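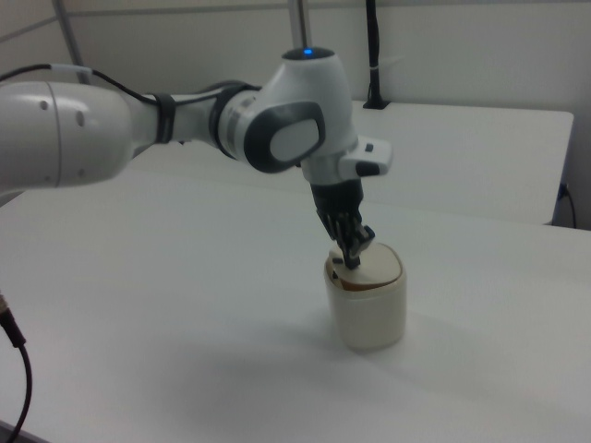
How do you choose between two grippers that both look fine on paper? Run them on the same objects, on the same arm, with the same settings, and write down every failed pick.

Haoran Ding has spent most of his time since May doing that. He runs the test bench at Vikine, a small integrator that sets up packing and kitting cells for companies too small to have their own automation staff. His latest comparison put two parallel-jaw hands against each other, one from Gorken and one from Qian.

"On the data sheets they're nearly the same," he says. "Close on stroke, close on weight. The customer wanted to know why one cost more, and I didn't have a good answer."

The customer was Flatia, a housewares packer whose range includes a lot of cups, jars and small pots. Ding picked 23 items from its catalog and gave each gripper 100 attempts per item. The items were put down by hand, a little off position each time, because that is how they arrive on Flatia's line.

Open containers took up the most time. A jaw gripper can close on the outside of one, or pinch the wall with one finger in and one out, or put both fingers inside and spread them. Ding tried all three.

"Spreading from the inside is nice when the pots are packed close together," he says. "You don't need any room around them. But you have to be careful with depth. Go in too shallow and the fingers slide up the wall. Too deep and the palm hits whatever is next to it."

He had expected the fingers to matter more than the drive, and for the outside grips that was the case. With the same rubber pads fitted, the two hands were hard to tell apart. Inside grips were different. The Qian gripper holds its force setting in both directions. The Gorken was tuned for closing, and when opening it tended to push harder than asked for the first moment. On thick pots this made no difference. On thin ones Ding saw marks.

"I wrote to Gorken and they sent new firmware — it helped, but I had already done 972 picks on the old one, so I had to throw those out and start again."

Asked about cables, he laughs. Both grippers were wired along the outside of the arm, and he says he has lost more afternoons to cable routing than to software. "If the loop is too short, the wrist pulls on it when it turns. If it's too long, it catches on something. I move the wrist through its full range by hand before I run anything. It takes five minutes."

He also keeps the speed low for the first pass over any new item. Only when the grip looks right does he raise it to what the line needs. Several items that did well at low speed began to swing or slip on the way up, and he counts those as failures even if the piece reached the bin.

Flatia has not placed its order yet. Ding recommended the Qian gripper for the thin-walled goods and said either would do for the rest. Before anything ships he wants a longer run, up to 3000 cycles on a single pot, to see how the pads wear.

"A hundred picks tells you about the grip," he says. "It doesn't tell you much about the rubber."

The wear test will use the same arm. He still has to find a way of putting the pot back in a slightly different spot each time without standing there to do it himself.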